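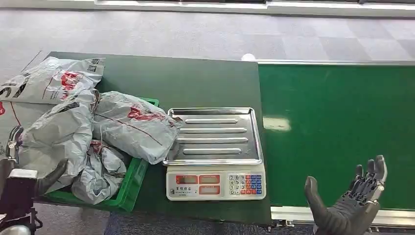
How many recorded examples does a robot need before it can learn to weigh a parcel?

It depends on how different the parcels are from each other, but for our task we did not see a useful result with less than 200 complete examples, and we planned for a good deal more than this.

Bangera gallery: the weighing station at Saltberg
23rd January
5 min read

Welcome to the gallery page of the Bangera project. We are a small group working in two places, Saltberg and Medham, and for this winter our subject is parcels: taking them from a crate, weighing them, and passing them to a belt. A person can do this work after one minute of explanation. A learning system needs to be shown, many times and with patience, and the showing is what we do every day in Saltberg.

Several readers of the earlier pages wrote to us that they would like to know more of the ordinary side of the work. So the text is longer this time, and I hope it is not too long.

Crate, scale and belt at Saltberg. Four courier bags are in the green crate, the left arm is toward them, and the right hand is open over the belt with the palm up.

The tray of the scale is empty in this view. For us this is an important state. An example in which the tray is not empty at the beginning has to be thrown away, as the system would learn that weighing can start in the middle.

What we call one example

One example goes from the full crate to the moment when the last bag is on the belt. The operator guides both arms, and the recording takes the view from the head together with the position of all the joints. At first we cut the work in smaller parts, one for each bag, and we believed this was cleaner. Later we found that the system became lost between two bags. It put a bag down very nicely and then it did not know that there was a next one. Since March of last year we record the whole crate in one piece.

The good length for us is when the operator does not hurry and also does not stop to think. Stopping is worse than it sounds. If the operator holds the hand still for a few seconds to decide which bag to take, the system learns to hold the hand still too, and it does this without deciding anything.

About soft bags

Boxes are easy to love. They have corners, they stay where you put them, and you can take one from almost any side. A soft courier bag has a different shape each time you touch it. The plastic is a little glossy, it folds, and the light moves on it when the fold moves. The same bag can look like two bags, and two bags can look like one.

Our operators take the bag by the thick part, where the content is. A bag taken by the empty end of the plastic will turn in the air and come down on the scale with one side hanging over. Sometimes the reading is still correct, but we do not keep such examples in the first set. We keep them in a separate one, which we named "second tries", and we use it to teach how to put a bag right.

About the scale

It is a common shop scale with a steel tray, and it was the cheapest part of the station. We like it very much. It has red number windows, and the raised edges of the tray are a small help against sliding. The ribs of the tray shine under the lights of the ceiling, and this gave us trouble in the beginning with Halta, the program we use for sorting the recordings. Halta was marking the shine as an object. We gave it 12 recordings in which the tray is empty and the light is strong, all marked by hand, and after this the mistake became rare.

The rule for the operators is simple: put the bag, take the hand away, wait until the reading is quiet, take the bag again. The hand must be really away. A finger resting on a bag adds weight, and it is not easy to notice this from the recording afterward.

About the two hands

In most of our examples the left hand goes into the crate and the right hand works on the side of the belt. We did not begin in this way. In the autumn each operator was free to choose, and the result was a set where half of the people crossed the arms and half did not. The system tried to do both – it started to reach with one hand and finished with the other. Now the crate is always on the left and we ask everyone to keep the same habit. In Medham the station is built in the mirror direction, and we keep those recordings in their own folder until we know how to join them well.

Numbers so far

We have 593 examples recorded for the weighing task. From these, 200 have been checked from beginning to end by a second person and are used for training now. The rest is waiting. Checking is slower than recording, and I think every group doing this kind of work will tell you the same. You have to watch the whole crate, in real speed, and write down each moment when a bag was pushed instead of lifted.

We were asked if we could let Halta do the checking alone. For the rough sorting it does so already: it finds the recordings where a joint lost its signal, or where the end is missing. But it accepts a bag lying half on the tray, and we do not want to accept it.

Small things we changed this winter

The table has a matte dark green surface, and it stays. Before it we had a white one, and the gray bags were hard to separate from it.

The crate is filled by a person who is not the operator of that session. When the operator fills the crate, he or she knows already which bag is light and which is heavy, and the hand shows this knowledge in the recording.

We also write a short note after each session, with the name of the task, the side of the crate, and anything unusual. The notes are in three languages at the moment – we know this is not ideal, and the translation into English is going on slowly. The next gallery will come from Medham, where the belt is shorter and the crate has to stand lower than the table.

Related pages
Bangera gallery: first weeks at Medham
How we mark a recording in Halta
Second tries: teaching the hand to correct
Saltberg station, list of parts
Why we stopped cutting the examples into pieces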